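4.2 Avaliação visual do brilho residual em revestimentos foscos escuros

A medição instrumental de brilho especular descreve de modo incompleto a aparência de revestimentos em pó de baixo brilho. Placas com leituras praticamente coincidentes foram, na etapa anterior, ordenadas de forma distinta pelos avaliadores, com divergência mais acentuada nos tons de cinza-escuro e grafite. Nugroho atribui efeito semelhante à distribuição angular da luz espalhada, que o brilhômetro convencional integra em uma abertura fixa. A presente seção examina em que medida a divergência depende da iluminância sobre a amostra e da curvatura do substrato.

Foram preparadas 228 placas de aço fosfatizado, revestidas com pó de poliéster da linha Prastura em duas granulometrias de agente fosqueante. A cura seguiu a ficha técnica do fornecedor. Placas com casca de laranja perceptível a olho nu foram descartadas antes da codificação e substituídas por outras do mesmo lote. Metade do conjunto permaneceu plana; a outra metade foi calandrada antes da aplicação, de modo que a espessura de camada não fosse alterada pela conformação. A espessura foi verificada por corrente magnética indutiva no centro e nos quatro cantos de cada placa, admitindo-se apenas peças dentro da tolerância do lote.

As observações ocorreram em cabine Voltoscombe, com luminária superior difusa e paredes neutras, em duas condições: 300 lx e 800 lx no plano da amostra. Os avaliadores, todos com visão de cores normal confirmada em teste prévio, atribuíram a cada placa uma posição na escala Raju de brilho aparente, tendo como âncoras dois padrões cerâmicos. A ordem de apresentação foi aleatorizada por sessão. Entre uma condição de iluminância e outra observou-se intervalo de adaptação com a cabine acesa e vazia de amostras. 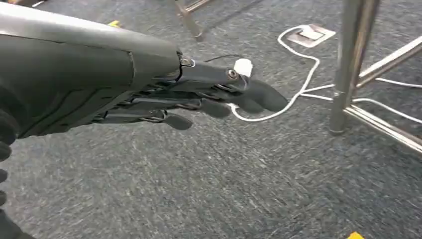

O brilho aparente de uma superfície fosca curva é governado sobretudo pela região em que a normal local se aproxima da bissetriz entre a fonte e o observador. Em placas planas essa condição ocorre de maneira uniforme ou não ocorre, ao passo que em superfícies convexas ela se concentra em uma faixa, cuja largura cresce com a rugosidade do revestimento. A carcaça moldada da Figura 3, de acabamento fosco em tom carvão, apresenta esse comportamento: a iluminação superior produz um realce suave na borda de cima, sem contorno especular nítido. A mesma figura contém uma segunda dificuldade para a avaliação, o pequeno bloco branco que se destaca sobre o mecanismo escuro. Elementos claros adjacentes tendem a deslocar a referência de luminância do observador e podem reduzir o brilho atribuído à superfície vizinha, motivo pelo qual a cabine foi mantida livre de etiquetas brancas e os códigos das placas foram gravados no verso.

Na condição de menor iluminância, as duas granulometrias receberam classificações próximas tanto nas placas planas quanto nas calandradas. Na condição de maior iluminância, as placas calandradas com agente fosqueante fino foram classificadas como mais brilhantes que as planas de mesma formulação, embora a leitura instrumental, tomada em corpos de prova planos do mesmo lote, não as distinguisse. Com o agente grosso a diferença manteve a direção, porém com dispersão entre avaliadores que impede conclusão segura. A repetição de parte das sessões no laboratório de Greritz, com outro grupo de avaliadores, preservou a ordenação das formulações e alterou apenas os valores absolutos na escala.

A interpretação desses dados exige cautela quanto ao raio de curvatura, que foi único em todo o ensaio. Raios menores estreitam a faixa de realce e podem aproximá-la do limite de resolução do observador à distância adotada. A calandragem introduz ainda uma leve orientação das marcas do substrato, parcialmente transmitida à superfície do filme nas camadas mais finas. A análise de perfil na direção transversal, discutida na seção seguinte, foi incluída para separar essa contribuição daquela devida à geometria da peça.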